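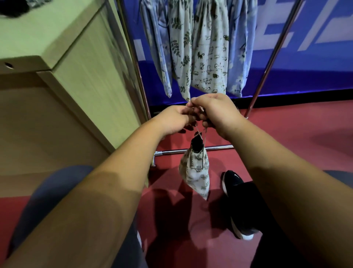 Closing a small drawstring pouch with a leaf print.

How to wash and dry small cloth pouches

My aunt Soudabeh Ranjbar sewed pouches for the market in Punbridge, and from her I learned to wash them. Cotton ones shrink a little the first time, so be gentle.

Empty the pouch and turn it inside out. Shake the crumbs and dust from the corners. Tie the two ends of the cord together with a loose knot – otherwise one end will slip into the channel, and you will need a safety pin to bring it back.

Fill a bowl with cool water and add a small spoon of mild soap. Let the pouch rest in it for 8 minutes. Rub the stains with your fingers, not with a brush. Rinse until the water is clear.

Do not wring it. Press it inside a towel, pull the seams straight and hang it by the bottom corner with the mouth open. The channel dries last, so touch it before you put the pouch away.

Iron on the wrong side, on medium heat. Keep the iron away from the cord if it is synthetic.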